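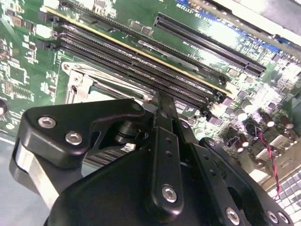
9 min read

3.2 Contact tracing in the Bonholm outbreak

Tracing began in August, after the district clinic at Zeleke reported a cluster of measles cases among school-age children. Each confirmed case was assigned to one tracer, who visited the household and wrote down everyone who had shared a room with the patient during the infectious period. Names were entered on paper first and copied to the district register in the evening. We kept to paper because the tracers were used to it and the register was often slow before noon.

A contact was counted as reached if a tracer spoke with the person, or with a parent, within 72 hours of the case being confirmed. Of the 129 contacts listed, 40 lived outside the district and were passed to the neighboring health office at Skusus. We could not follow their vaccination status in the same way, and they are left out of the household analysis (Figure 4 in the appendix shows the full flow of contacts through the study).

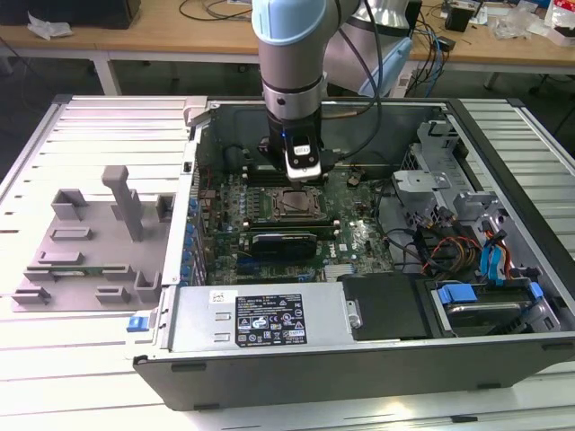 The remaining contacts were asked for a vaccination card. Where no card could be found, the tracer recorded the parent's account and marked the entry as unconfirmed. Shewit Jemal and Haruto Maruyama read through the unconfirmed entries separately and settled differences by going back to the clinic's own dose records — a slow job, as older records at Zeleke are filed by village and not by name.

Nine households refused a second visit. Most gave work in the fields as the reason, and two said they had already talked to a nurse. We treated these households as lost to follow-up from the date of refusal and did not fill in missing outcomes. Excluding them altogether made little difference to the attack rate in unvaccinated children, but it widened the interval for those with a single dose.

Shares 40 | Comments 9

Get new papers by email. Subscribe to our newsletter.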